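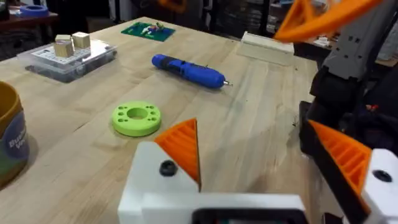 Stop Refinishing Everything

By Bronwyn Bright
January
453 shares | 10 comments

My neighbors on Arruda Street put their dining table out at the curb last month. It was solid, the legs were tight, and the top had a few rings on it and one long scratch. I asked if something was wrong with it. They said it looked old and they didn't want to pay to have it redone.

I think we have talked ourselves into a bad idea about wood furniture. The idea is that a table has a correct condition, the one it had in the store, and that every mark after that is damage to be repaired. People who believe this end up doing one of two things. They sand the piece down every few years, or they get rid of it.

Sanding costs more than people think. A solid top can take it a number of times, but a veneered one can't, and plenty of owners don't know which they have until they are through it. There is also the dust, the weekend, and the can of finish that sits in the basement until it turns to rubber. I refinished the same kitchen table 2 times in four years. The second time I had a new mark on it before the chairs were back in place.

After that I quit. I wipe the table down with a damp cloth and dry it. When the surface starts to look thirsty I rub in some oil, leave it for a while and take off what hasn't soaked in. It has dents from a pasta maker and a gray patch near the end where a plant pot leaked. It holds up plates as well as it ever did.

Stores don't help. A salesman at Farkitz tried to sell me a protection plan that covered stains, scratches and "visible wear" on a table meant for daily meals. I read the terms at home. Wear that built up over time was left out, so the plan covered a sudden accident and not the ordinary thing that happens to every table ever made. I didn't buy it.

I'm not against repair. A loose joint should be glued before it breaks. A splinter should be sanded where kids put their arms. If you inherited something fine and it means a lot to you, pay a person who knows the work. And some people enjoy refinishing, in which case they should go ahead - a hobby needs no defense from me.

What I object to is the duty. We don't feel it about other things we use hard. A cast iron pan is allowed to look used, and so is a leather belt or a baseball glove. A table gets used more than any of them, and we still expect it to look as if it came out of the carton this morning.

I went back for the neighbors' table that evening. It was gone by then, so somebody is eating off it.

10 comments - Share this article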